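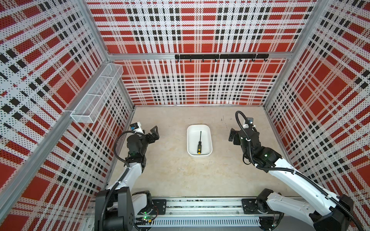

July, notebook 3, sourdough starter comparison

Started 7:20 in the morning. Kitchen corner of the workshop, door closed. I continue the test with the two flours, Tarwood rye and Olmedo white wheat. Last time I mixed up the lids, so now the name is written on the glass.

1. Feeding
Each jar received 20 g of old starter, 100 g of flour and 100 g of water from the filter jug. The rye was very stiff and I had to press it down with the spoon. I put a rubber band at the starting level of both jars.

2. First look, before lunch
Rye is already above the band and smells like green apple. The wheat did almost nothing, only small bubbles at the side of the glass. Pak-hei Wan thinks the Olmedo flour is too old. It is possible, the bag was open since spring. I will buy a fresh one and repeat.

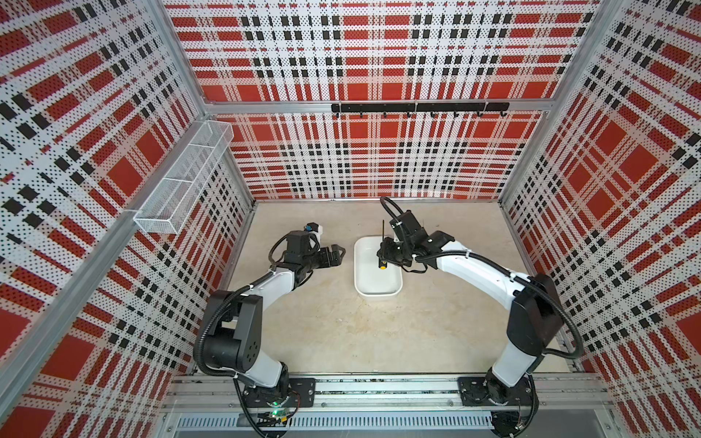

3. Dough
I used only the rye starter. 700 g of flour in total, 14 g of salt, water added by feeling, which I regret now, so next time I must weigh it. Folded it three times during the afternoon. The dough was sticky after the first fold and much better after the third.

4. Baking
Hot oven, the heavy pot with lid, then without lid until the crust was dark. The bottom became too dark again. I think the rack was one level too low. The crumb is even but a little wet near the base, maybe I cut it too early.

To do
Buy new wheat flour, same brand.
Ask Pak-hei if his oven thermometer is free.
Wheat jar: feed again tonight, keep it on the shelf above the heater and not at the window.
Find out if salt should go in after the first fold. My two books disagree.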